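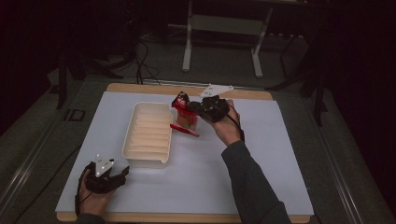 Fig. 3. Working board laid flat on the floor, ribbed tray to the left of centre, small parts to the right.

Section 3: Setting out the board and tray

Read this section before you tip anything out of its bag. We know how many people do it the other way round, as we answer the letters.

The Gullby sorting set will work on any flat floor with room to kneel at it. It was drawn up for a table, but Dzifa Atinga tested the first one on her sitting room carpet and nobody has been able to get her back to the table. The steps below follow her method.

3.1 Before you start

Clear a patch of floor bigger than the board on every side. You will want somewhere to put your knees, and later, when they complain, somewhere to put a cushion. Short, dense carpet is best. On deep pile the board rocks, and anything round will set off for the lower corner while you are looking at something else.

Note: Hard floors are fine. Put a folded towel under each end of the board to stop it sliding.

3.2 Laying the board

1. Lay the board white side up, with the wooden edging at the top and bottom as you face it.

2. Press down on each corner in turn. If one lifts, turn the board end for end and try again. If it still lifts, the floor is at fault and we can't help you with the floor.

3. Wipe the surface with a barely damp cloth and let it dry. Dust shows up on white far better than you would like.

4. Check that any cables nearby lie flat and outside the space where you will be kneeling.

CAUTION: Do not stand on the board, even for a moment, even in socks. The Tarkasham model took 80 kg in our workshop. This one is lighter, cheaper and less forgiving.

3.3 Placing the tray

5. Set the tray on the board with the open top facing up. Upside down it makes a decent drum and a poor tray.

6. Turn it so that the long side runs away from you, from the bottom of the board towards the top. The ridges inside keep small items from skating about. They are not measuring marks, whatever your children say.

7. Move the tray a little to the left of the middle. Left-handed users may prefer it to the right, and should then swap left and right in everything that follows. Nii Aryee, who is left-handed, asked us to print a separate page for this. We have printed this sentence.

Note: Leave the tray loose. Earlier sets came with sticky pads, and we still hear from people who would like their tray back off the board.

3.4 Setting out the pieces

8. Put the first few pieces on the clear side of the board, within easy reach. Keep the rest in the bag until you need them.

9. Lay long, thin pieces such as sticks flat on the board, where you can see them. A thin piece balanced on the rim of the tray will be on the carpet by teatime.

10. Pick up blocks and other stacked pieces by the sides, low down, and lift straight up. Squeeze only as hard as you must. A stack grabbed by its top is liable to become two pieces, and the lower one always lands on its corner.

11. Bring each piece over the rim before you lower it. Dragging it across the ridges makes a noise that Theophilus Boateng describes as educational. He lives alone.

CAUTION: Small parts. Keep away from children under three, and from any dog with a history.

3.5 Packing up

12. Lift the tray off first, with its contents, using both hands. Tilting the whole board towards the bag looks quicker – it is, for about a second.

13. Run a flat hand over the carpet all round the board before anyone walks there.

14. Store the board flat or standing on a long edge. Leaning it in a hallway for a winter will give it a curve, and step 2 will then become very interesting.

Replacement trays are listed under Plusus spares in section 8. The board is not sold separately.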